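Florno Kitchen Pack: my gallery

Home > Reviews > Simulation > Florno Kitchen Pack

I've been playing with the Florno Kitchen Pack for a couple of weeks now, and so many of you asked for pictures that I figured I'd give them their own page. Quick recap if you missed my first post: it's an add-on kitchen for the Dosmont simulator, it comes with a counter, a sink and a pile of small props, and you drop your own arm into it and let it practise the boring stuff (cups, mostly, in my case!). It's $163 for a single seat, which I paid myself. The download has 1,961 files in it, so grab a coffee while it unpacks.
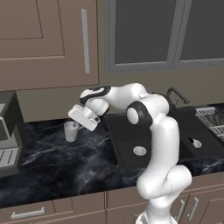
Reaching is where I spent most of my first Saturday. The sample task that comes with the pack is a bit stiff, so I swapped it for the one Zsolt Lakatos shared on the Killberg forum, and I'd tell anybody to do the same. You set a target height, pick how slowly you want the last bit of the approach, and off it goes. I like mine slow. My old laptop copes fine with that, although the fan sounds like a hair dryer.

The colours and finishes are all editable too. I went for dark marble and taupe cupboards, pretty much the kitchen I'd have at home if I could afford it. The marble is my favourite thing in the whole pack, the veins are lovely and irregular.

The other thing I wanted to show you is the gripper view. You get 2 views with the standard licence, and this one rides along behind the fingers, so it's great for checking what your arm has to work with. It's pretty gloomy at the default light setting, and I'd love a brightness slider in the next update.
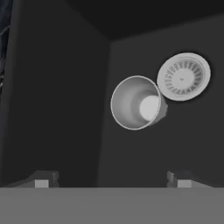
Gripper view: white cup and sink strainer in mid-air, fingers wide open.

I've got 113 more screenshots to sort through, and I still want to try the same tasks in the Vincze kitchen, so there'll be another page in September. If you've got the pack already, tell me which props you're using!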